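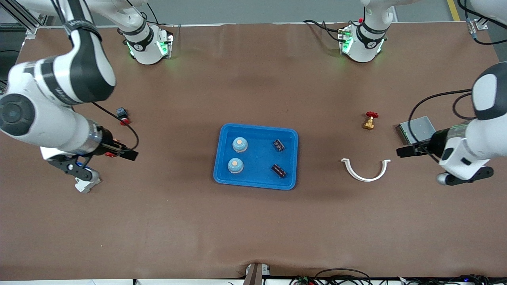
The two-arm table at the Ivbridge open day, parts out and the blue tray in the middle.

What should I ask at a robot demo so I don't come home with nothing?

4 min read

Posted by hayes_mom_of_two

Hi all! My daughter's robotics club (she's in eighth grade, they're called the Hayes Gearheads, I did not pick it) has been invited to the open day at Ivbridge and I got drafted to drive and also to "write something up" for the club newsletter. I went to the one in February with a different parent group and took the picture above, and I'm a little embarrassed to say that's pretty much all I brought back. I stood there for ages watching two white arms over a brown table, with a blue tray and a bunch of little parts spread out between them, and when the guy asked if we had any questions I said "are they heavy?" The arms. I asked if the arms were heavy.

So this time I want to be ready. There are 36 of us going, counting the grownups, and we get split into smaller groups for the tables. I work in a dental office and know nothing about this stuff. The kids know more than me but they freeze up in front of strangers. What would you ask? Also, what would you even look at? I had a hard time knowing where to point my eyes. And is there anything I should tell the kids ahead of time so they don't get bored at minute five? Thanks in advance!!

Etornam Quansah

Oh I love this kind of thing, and please don't feel bad about the heavy question, it's a perfectly decent one. How much an arm weighs and how much it can lift are two different numbers, and asking for both will get you a good five minutes out of most presenters.

I ran the visitor table at Brullero for a couple of years (packaging side, nothing fancy) and I can tell you the questions I was always happy to get:

Who decides what the arm does next? Some demos are a fixed routine that plays back the same every time, some have a person steering, and some have software picking the moves from what a camera sees. They can look the same from behind the rope. Ask straight out which one you're watching. No decent presenter will be offended.

What happens if I move a part? This is the best one for kids. If they'll let you nudge something a couple of inches before the run starts, do it, and then watch. We had one setup that would close its fingers on plain air exactly where the part used to be, and the kids laughed so hard I started doing it on purpose.

Which part gives you the most trouble? Looking at your photo, I'd want to know this really badly. You've got a little valve with a red round handwheel, a white half-circle piece of pipe, a flat gray metal box, and some small black capacitors in the tray. Those are all such different shapes! Both hands have the plain two-finger style of gripper, and a curved pipe is a very different thing to pinch than a flat box. I'd bet the presenter has opinions. Something small and round would be my guess for the troublemaker, but I've been wrong before, the worst thing we ever had was a bag of rubber washers.

Why two arms? Do they hand things to each other, or does each one keep to its own side? If it's the second, ask how they keep from bumping.

As for where to look, pick one gripper and stick with it for a whole run. I mean it. Everybody watches the elbows because the elbows are big and they swing, and meanwhile all the interesting stuff is going on at the fingertips. Then on the next run watch the other one. If there's a screen nearby, save that for the third run.

For the kids, give each of them one part to follow. "You're the valve, you're the blue block with the red cap." They have to be able to tell you afterward what happened to their part. It gives the shy ones something to say too, and your newsletter kind of writes itself out of it. Have fun!!

gil_at_the_bench

Ask about the lights. In your pic both bases are lit green. Every brand does colors a bit differently so don't go by what somebody says online (including me), ask the person there what each color means on theirs and where the stop button is. Kids like knowing where the stop button is.

Also there's a yellow stripe on the floor back there. Find out what it's for before you bring 36 people in.

porchlight405

We went to the Eler one, not Ivbridge, so this may be no use to you. It was loud and the parking was bad. My son liked it. I would say bring snacks and go to the far tables first while everybody is bunched up by the door.

One thing I did ask was how many tries it took before the thing worked, and the lady knew it right off, 2,279, she had it on a sticky note. My son still brings it up when he doesn't want to quit a video game.

hayes_mom_of_two

Thank you!! Printing all of this. I'm stealing the "you're the valve" thing for sure, and my daughter has already called the gray box. Etornam, I'll ask the troublemaker question and come back and tell you. Gil, good catch on the stripe, I walked in from the other side and never looked down. Does anyone know if they let you film or is it just photos?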